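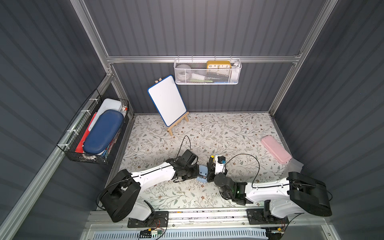 September 2025

Finally got to sorting the small-stuff booth, which I've been promising Etenesh since August. It had turned into the place where things get put down "for a second" and then live forever. I'm writing down where I got to so that the next person (hi, Cor) doesn't undo it by lunchtime!

Baskets first. The black wire one stays on the left wall with its zip ties. Cor wants proper hooks and he's probably right, but the Drener order is stuck at 2,000 pieces minimum and I am not buying 2,000 hooks to hang one basket. Flat things stand up along the back of it, the red folder goes down the left side, and the navy hard case lies across the front where you can grab it without digging. I tried the case upright for a bit and hated it — you end up pulling out everything else along with it.

The white mesh basket on the back bar is for the light stuff. The yellow clock lives there now. I know, a clock in a basket is silly, but I like it and there's no nail in that wall. Please don't pile things in front of it.

The little whiteboard on its easel goes at the back left. If you move it, watch the front leg, it sticks out further than you think and I've kicked it over (well, elbowed it over) more than once. Blue border, light wood, rather sweet, I'd like to keep it in one piece. Etenesh wants the week's to-do list on it. Fine by me, as long as somebody wipes off last week's.

Then there's the mat. I still love the leafy print but it is a terrible background for finding anything small. Those rusty flowers eat screws. Lost one from the Mertens job for a whole afternoon, and it was sitting right on a petal.
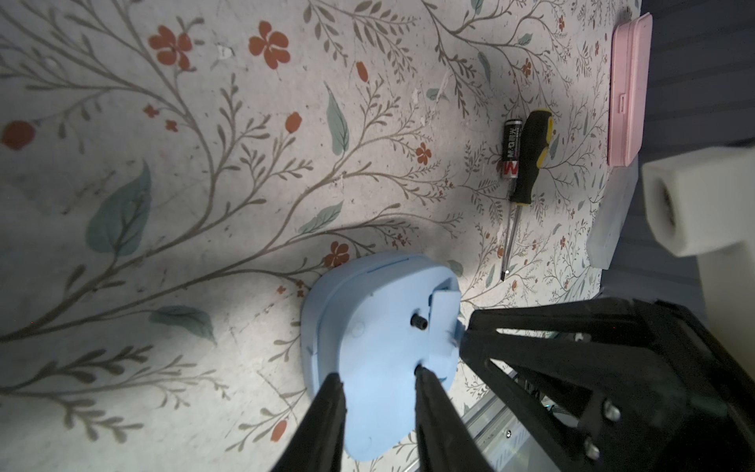 It's getting scuffed too, with white smudges that I haven't tried very hard to get off. Dish soap next time, then maybe the Jemus cleaner if Etenesh can remember where she put it.

Loose ends: the black and yellow flathead needs a real home. It keeps getting left lying out on the mat, next to a battery more often than not, and I don't love bare steel and batteries sharing a spot. I want a small lidded box for batteries, label on the lid, and the screwdriver goes back with the Ustel set in drawer 7. Light blue plastic piece with the little black post: not sorted yet, ask me before you put it anywhere.

Still to do — labels for both baskets, and check whether shelf 19 has any spare zip ties left.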